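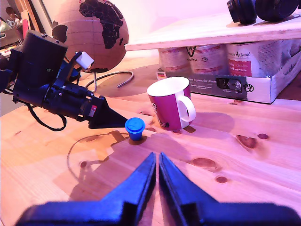 Threads > Desk and home > Kinga Gál

Spent Tuesday evening sorting out the desk in the back room. Posting it as I go, mostly so I remember where I put things.

The desk is a wooden table we bought second-hand in Holton for £50. It was a kitchen table before that. It's a good size but I've treated it as a shelf for two years and it shows.

First job was getting everything off it and on to the bed. I don't recommend the bed if you want to sleep in it the same night.

Two carrier bags of post. Most of it was for Tamás, and most of that was from the gym he left in spring. One letter was from the council and did matter. It's now on the fridge.

Wiped the table with a damp cloth and washing-up liquid, then a dry cloth, then left it for a bit. Kathleen Madigan from work swears by a wax made by Fesier. I had some in the cupboard, so I did one thin coat with an old T-shirt. It smells like a church for an hour and then stops.

The tin says leave it 31 minutes. I have no idea who tested that. I left it while I had my tea.

The ring marks are still there. They're from hot cups and I think they've gone too deep for wax. If anyone has got these out of an oiled table without sanding, let me know how.

Next, what goes back on. My rule was that it has to be something I use at the desk or something I like looking at. The stapler went in a drawer. The other stapler went to Tamás.

The cork globe stays. It's brown continents on plain cork with a silver metal stand, and you're meant to put pins in it for places you've been. I've had it ages and never put a pin in. I like it without.

Tamás wants to start pinning it. We have agreed he can have a map.

Dusting cork is awkward, by the way. A cloth drags and leaves fluff behind. A soft paintbrush works better. I did it with a one-inch brush from the decorating box, going round in the same direction.

The magenta mug stays as well. White inside, white handle, small printed figure down near the bottom. It's the only mug I've had that holds enough tea for a whole phone call with my mum.

It does not go in the dishwasher. The last printed mug I liked went in 21 times and came out blank. (I wasn't counting, Tamás was. He was making a point about the dishwasher.)

It needs a coaster now the table's been waxed. I ordered cork ones from Csizmadia to go with the globe. They come in April, apparently.

Headphones. Black over-ear ones, and they used to live wherever I took them off, which was usually on top of the keyboard. They've got a place on the light wooden shelf board over the table now. It's the right height to reach from the chair without getting up.

Lajos Csonka asked in the replies if I'm getting a hook for them. I did look. The Fudix one screws into the underside of the board and I don't want more holes in it. Lying flat is fine.

The board was an offcut, since someone else asked. Sandro Leone downstairs was building a wardrobe and had a length left over. He cut it to size and sanded the front edge. I gave him a jar of plum jam, and he's since asked if I need any more boards.

Small things were the hard part. I had a soup bowl full of them: drawing pins, a key, batteries that might be flat, foreign coins. I tipped it on to a tray and gave myself one song per handful.

The key doesn't fit anything in the flat. I've tried every lock, including the bike. I'm keeping it until the end of the month.

Batteries tested in the torch. The good ones are in a jam jar with a lid and the dead ones are by the front door to go to the supermarket. They've been by the front door before, so we'll see.

Cleared out the computer while the wax was drying too. 2,986 unread emails, nearly all from shops. I unsubscribed from the ones I recognised and deleted the rest without opening them. Took less time than the coins.

Still to do: a longer extension lead, something for pens that doesn't tip over, and a proper lamp. The ceiling light is behind me when I sit down, so I'm always writing in my own shadow.

If you've got a clamp lamp you like, tell me which one and how thick a table it fits. Mine is thicker than most of the ones I've seen allow for.

Update on the ring marks: Kathleen says mayonnaise, left overnight under kitchen roll. I'm going to try it on the back corner first, where the globe will cover it if it goes wrong.

Bed is clear again. Going to sleep in it.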